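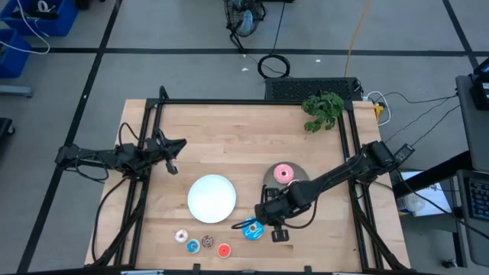
Light wooden tabletop, narrow planks

Report on the Open Day at the Ruria Cat Boarding and Behavior Center, Bundham

Members of our association attended the September open day at the Ruria center in Bundham. The center boards cats, takes in referrals for behavior problems, and runs evening classes for owners. It has room for 60 cats and was close to full on the day of the visit. Guests were received at the side entrance and asked to leave coats and bags in the front office, and phones were switched to silent before the first door was opened.

The program was led by Malte Rathjen, who manages the boarding wing, and Jana Sauerland, who is responsible for behavior work. Groups were kept small, and each group passed through the building in one direction only. Cats that had arrived within the previous two days were not on view.

The Boarding Wing

Each boarding room has a solid front up to shoulder height, with glass above. Mr. Rathjen explained that the old rooms were glass from floor to ceiling, and that many cats spent their first night behind the litter box. Since the change, staff have found most new arrivals on the shelf by the second morning. Shelves are set at three heights, and the lowest can be reached by older cats from a carpeted step.

Owners are asked to bring one unwashed blanket from home. It goes into the room before the cat does and is not laundered during the stay unless it is soiled. Feeding is at 7 a.m. and 5 p.m. – the center does not change a cat's food during boarding, even where staff believe a different food would suit the animal better. 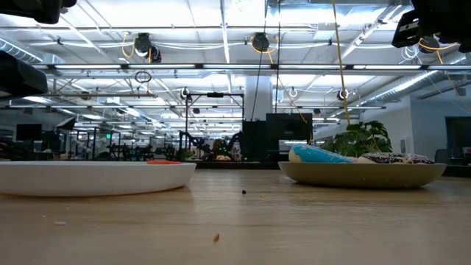 Behavior Referrals

Ms. Sauerland spoke mainly about scratching, night crying, and tension between cats in the same home. All new referrals are seen by a veterinarian first. A cat that has begun to avoid its litter box may be in pain, and the center will not start a behavior plan until that question has been settled.

The section on scratching drew the most interest. The center uses a tall upright post and a flat sisal mat called the Plakik, which is placed where the cat already scratches and moved a short distance each week. Several members asked about calming sprays and diffusers. Ms. Sauerland replied that the center uses them in some rooms and leaves them out of others, and that she would not recommend one in place of a second litter box or a quiet place to sleep. 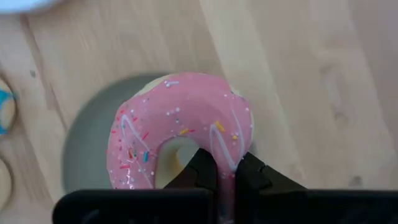
Pink-frosted doughnut on a round plate

Costs and Funding

A full referral costs $800 and covers a home visit, a written plan, and follow-up calls. Owners who cannot meet this cost may apply to the Afridi Fund, which is limited to $2,000 a month. Applications received after that sum has been spent are carried over to the next month. Our members felt that the fund should be more clearly described on the center's website, and this was passed on to Mr. Rathjen before departure.
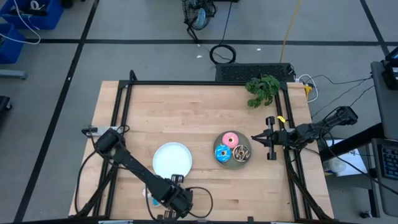 Cats that share a room need more than one route across it, and the talk on room layout was of direct use to our own plans for the foster building. Ms. Sauerland advised settling the position of each litter box, feeding station, and resting place at floor level before any furniture is bought. Black tape lines on a gray concrete floor, dividing it into large rectangles as shown in the photograph, are easy to read from the doorway, and we propose to mark out the foster rooms in the same manner. Food and litter would go in separate rectangles, and the area inside each door would be kept clear.

Further Steps

The association will ask the center for its intake form and for the supplier of the flat scratching mats. Members who wish to attend the evening class on introducing a second cat should give their names to the office. Places are limited, and those who already foster will be offered a place first.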